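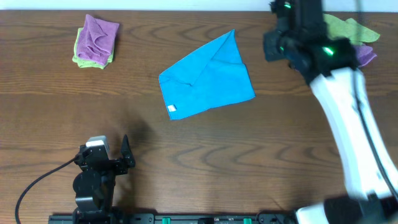

Photo: Custiseck

FOR IMMEDIATE RELEASE
2026-01-15

Custiseck brings folded, color-sorted microfiber cloths to home and office cleaning customers

BELLAMY - Custiseck, a supplier of cleaning cloths and linens, is changing the way it delivers microfiber cloths to its customers. Starting this month, cloths on the company's exchange plan will arrive folded and stacked by color, with one color set aside for each kind of cleaning job. Until now they were sent out unfolded in mixed bags.

The new service is called Zustar. It is open to households, small offices, clinics and rental properties in Bellamy and the towns the company already serves. Customers on the present plan will be moved over at their next delivery and do not need to sign up again.

Under Zustar, a customer receives a set of clean cloths, uses them, and puts the used ones in a return bag. At the next delivery the driver leaves a fresh set and takes the bag. The used cloths go back to the Custiseck laundry, where they are washed, dried, checked, folded and sorted for the next round.

Three colors, three jobs

The cloths come in lavender-purple, lime green and sky blue. Custiseck suggests blue for glass, mirrors and screens, green for kitchen counters and tables, and purple for bathrooms. Customers are free to use their own system, and each set includes a blank card on which they can write down what each color is for in their building.

The company settled on color sorting after looking at the questions its customers sent in. Many asked how to keep a bathroom cloth from ending up in the kitchen. Some had been cutting corners off their cloths or marking them with laundry pen, which made the cloths harder to reuse. With the new stacks, a cleaner can pick up the right color without unfolding anything.

Offices that share a supply closet with other tenants can ask for a set in a single color. There is no extra charge for this, but the request has to reach Custiseck 5 business days before the delivery it applies to.

How the cloths are folded

Custiseck tried several folds before the launch. A tight roll took up little room but came undone in the delivery bag. A long fold in thirds looked neat but did not fit on a narrow shelf. The company chose a simple square fold, made by folding the cloth in half and then in half again. It leaves four layers and, with the cloth turned over and opened out as the work goes on, gives the user eight clean faces to wipe with before reaching for another cloth.

The folds are not pressed. Microfiber can be damaged by a hot iron, so the cloths are smoothed by hand and stacked as they are. Customers may notice soft wrinkles or an edge of one cloth showing under the next. This does not affect how the cloth cleans.

Cloths that come back with torn edges, melted spots or stains that do not wash out are taken out of service. Customers are not billed for normal wear. A cloth used on paint, glue, motor oil or hair dye should be thrown away at home and left out of the return bag, and Custiseck will replace up to 2 of these per delivery at no cost.

Washing and checking

All cloths on the plan are washed apart from cotton towels and mop heads. Microfiber picks up lint easily, and a cloth that has been washed with cotton can leave fuzz on a mirror or window. Purple, green and blue cloths are also washed in separate loads, and each load is dried on low heat. No fabric softener or dryer sheets are used.

After drying, each cloth is opened out on a table and looked over on both sides. Staff check the edges for loose threads and feel the surface for grit or bits of plastic that could scratch glass. The cloth is then folded and placed on the stack for its color.

Detergent for the new service is supplied by Drolurex, which already provides the unscented soap used in the company's table linen work. The same unscented soap is used for all Zustar cloths. Customers who have had trouble with a strong laundry smell on rented cloths in the past may find this a help.

Set sizes and delivery

Zustar is sold in a home set and a workplace set. The home set is meant for a house or apartment that is cleaned weekly. The workplace set has 60 cloths, split evenly among the three colors, and is meant for an office, clinic or group of rental units. Larger buildings can order more than one workplace set.

Deliveries are made every 2 weeks. Customers who go through cloths more slowly may skip a delivery by replying to the reminder message that goes out the day before the truck does. Sets can be left at a front desk, in a supply closet or on a covered porch. The company asks that return bags be tied shut and kept out of the rain.

Wet cloths can be placed in the return bag, but they should be wrung out first. The bag is made of an open mesh so that air can get in. It should not be put inside a plastic trash bag, where damp cloths may start to smell before pickup.

Prices for current customers stay the same through May. New customers can ask for a price list from the Custiseck office. The list also covers cotton dish towels, aprons and table linens, none of which are changing under the new service.

For people who wash their own

Custiseck also sells its microfiber cloths outright, in the same three colors, for customers who would sooner do the washing at home. These are sold in folded stacks at the company's counter in Bellamy. A care sheet comes with every purchase and gives the following advice:

Shake the cloth out before washing.
Wash new cloths alone the first time. Bright colors may release some dye.
Use warm water and a small amount of liquid detergent.
Leave out bleach and fabric softener.
Dry on low heat or hang to dry.
Fold once the cloth is fully dry, and store it away from open dust.

The care sheet is free to anyone who asks for it at the counter, including people who bought their cloths somewhere else. A version in larger type is kept there as well.

Cloths that are no longer fit for glass or counters do not have to be thrown out right away. The care sheet suggests moving them to rougher jobs such as wheels, garden furniture or the bottoms of shoes - and keeping them in a separate bin so they do not find their way back to the kitchen.

Changes at the folding tables

To make room for the new work, Custiseck has moved its folding area away from the loading door, where dust was a problem, to an inside room next to the dryers. Folding is done on wood tables against a pale wall, and finished cloths go to open shelves marked by color. Table linens are still folded in the old room, where the longer tables are.

The counter will keep its present hours during the change. Customers who pick up their own orders should use the side entrance until the front shelves have been refitted for the folded stacks. Orders already packed in mixed bags will be handed out as they are, and anyone who would like such an order sorted can leave it at the counter and collect it the next business day.

About Custiseck

Custiseck supplies and launders cleaning cloths, kitchen towels, aprons and table linens for homes and businesses. The company is based in Bellamy, where it runs its laundry, its folding rooms and a sales counter open to the public.

Media contact: Custiseck press office, Bellamy. Samples of the folded cloths in all three colors are available to reporters on request.

###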